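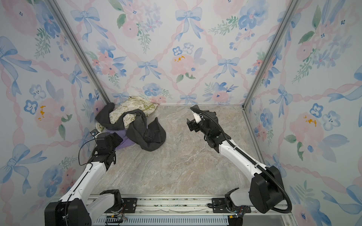
How I run a pile-picking test with two arms (and score it so the numbers mean something)

I've been asked a few times how we test cloth picking on our two-arm setup, so I'm finally writing it up. The question behind all this is simple enough: if you hand the policy a heap of tangled clothes, can it pull out one piece and only one piece? Getting a fair answer took me most of December, so maybe this saves you some grief.

Start with the pile. I use three textiles in clearly different colors, because grading is so much easier when you can tell at a glance what came up in the gripper. Ours are cream with an olive print, charcoal and purple. Bunch them together and shove them into a far corner, right up against the walls. Corners are mean! The arms can't come in from behind, and a policy that looks great in the middle of the table can fall to pieces there.

Let the layers cross. I like to twist the dark piece over the cream one so there's a loop with some of the lighter cloth poking through. That kind of loop is where double picks come from.

Next, the background. Busy walls and a marbled surface are worth the trouble. My first policy learned on plain gray everything, and it went after printed flowers the minute we put up wallpaper (a long afternoon, that one). Now I train on 4 backgrounds and test on one it hasn't met.

For training I recorded 800 demos, 90 of them corner piles. If I were starting over I'd flip that ratio a good bit. Oriana Jara did the same thing on her Drunis rig with more corner data and her arms hesitate a lot less than mine.

Now the trials. Do 48, and do them like this:

Park both arms open and empty.
Name the target color before you start, and write it down.
Let the policy run until it lifts something or times out.
Score a clean single pick as 1, a double pick as a half, anything else as 0.
Rebuild the pile by hand, even after a miss.

Please don't skip that last one. I did, and my scores crept up because the failed grabs were loosening the heap for the next try.

One more thing on the arms. I let either one make the pick, but I log which. Ours leaned hard on the left arm whenever the pile was in the left corner, so I mirror half the trials to the right. The gap between sides told me more than the overall score did.

The scoring sheet is in the Czarnecka folder, under "corner piles". Add a column for cable snags while you're in there, I keep forgetting to.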